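[laltmont-lesswaste] Re: Cans, paper, and what to do with the bin under the desk

From: Nicanor Varela
To: Laltmont Less Waste list
Date: 7th January

Mohsin Minhas wrote:

> Hi all, new here, we moved to Laltmont in the fall. I work from
> home and I have one trash can in my office and everything goes
> in it. Soda cans, mail, lunch bags, tissues, the works. By the
> end of the week I can't face sorting it so the whole bag goes
> out to the curb. My wife is much better about this in the
> kitchen.
>
> Three things I'd like to know before I buy anything:
>
> - is it worth having two bins in one small room?
> - do I crush cans or leave them alone? I've heard both.
> - paper bags with a grease spot, yes or no?
>
> Also is the depot on Hokari Road open to everybody or only to
> people inside the town line? Thanks, Mohsin

Mohsin, welcome! I love this question, and I've got a lot to say about it, so get a cup of coffee.

First the depot. Yes, Hokari takes anybody who drives up. They used to check for a town sticker at the gate but that stopped last May, when they put in the new can bay, and I've been there with my sister's out-of-state plates and got nothing but a wave. Go in by the lower entrance. The upper one looks like the main gate and it's only for yard waste, and if you end up in that line with a trailer behind you there is no turning around. I speak from experience.

Two bins in one small room: yes, yes, yes. We did this at our place and it changed more than anything else I've tried, and I've tried plenty (some of you remember the worm tower). The kitchen was never our problem either. In a kitchen you're already standing up with your hands free, and the recycling is two steps away. At a desk you're in the middle of something and your arm goes to whatever is closest. So the second bin has to be just as close as the first one. I put mine across the room to begin with, by the bookcase, and for a month it held one envelope. Moved it next to the trash can, rims touching, and it filled up that same week!

You don't need to buy anything, either. A cardboard box is perfect for a dry bin. Mine is a box that printer paper came in. When it gets ratty it goes to Hokari along with what's in it and I start another. I don't use a bag in it, just a sheet of newspaper on the bottom for the last drips out of the cans.

Now, crushing. You've heard both because both are right, depending on where the cans are going. For curbside pickup in Laltmont, leave them whole. The letter that came with the new carts asks for that, and when I called the hauler the woman on the phone said the same – their sorting line has an easier time with something can-shaped. For the can bay at Hokari, crush away, they pay by weight there and nobody is reading a barcode. My nephew comes over and stomps ours on the back step and I think it's the high point of his visit. If you're saving for the deposit machines over in Drerermont, whole again, and keep the dents small or the machine spits them back at you.

I went through my notebook from last year, because of course I keep a notebook. We took 603 cans to the bay. The year before the second bin, when I was only saving what came out of the kitchen, I don't have a number I trust, but it fit in the trunk in 2 trips for the whole year, and last year we made 7. Same house, same people, same terrible soda habit. All those extra cans used to be going out in the trash and I had no idea.

Paper bags: clean and dry is a yes, even crumpled. One with a grease spot I tear. The clean half goes in the box and the greasy half goes in our compost, or in the trash if you don't have compost. If it's soaked through, don't bother. Same for pizza boxes, the lid is nearly always fine.

Tissues and paper towels, no, and that one surprises people. They look like paper and they are paper, but the hauler's list says no to them, used or clean. Mine go in the trash. I know at least one person on this list composts hers and swears by it, so maybe she'll chime in.

Oh, and mail! The windows in envelopes are fine, leave them in. The padded ones with bubbles inside are not fine. I save those and take them to the Kwan shop on the corner, they ship a lot of small parcels and were really happy to have them last time I brought a stack.

One more thing before the short version. The library is doing its repair morning again and they could use people who can sew or solder. Last time there was a line out the door for lamps and only one person fixing them. The group has collected 932 dollars toward a proper bench and a set of tools, so this year should go a lot faster. If you have an old toaster with something wrong with it, bring it, even if you think it's past saving. I got to watch ours being taken apart and it was a wonderful half hour.

So, for pinning over the desk:

1. Two bins, side by side, the same reach from the chair.

2. Give cans a quick shake over the sink before they go in the box.

3. Whole cans for the curb and for Drerermont, crushed is fine for Hokari.

4. If the bag has been filling up with everything, pull out the cans and the paper bags before you tie it. Red soda cans, a brown bag and a tissue can all end up around the same desk, and only the tissue belongs in the trash.

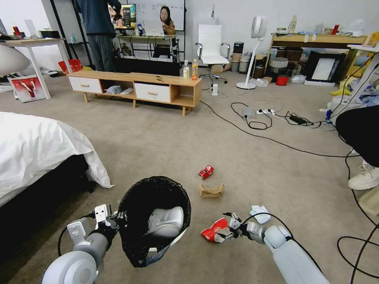 5. Empty the box when it's full, even if it isn't pickup week. An overfull box sends everything back to the trash can.

Write back and tell us how it goes, Mohsin, and if you want a paper box I have three in the garage. I can drop one off on my next run to Hokari.

Nicanor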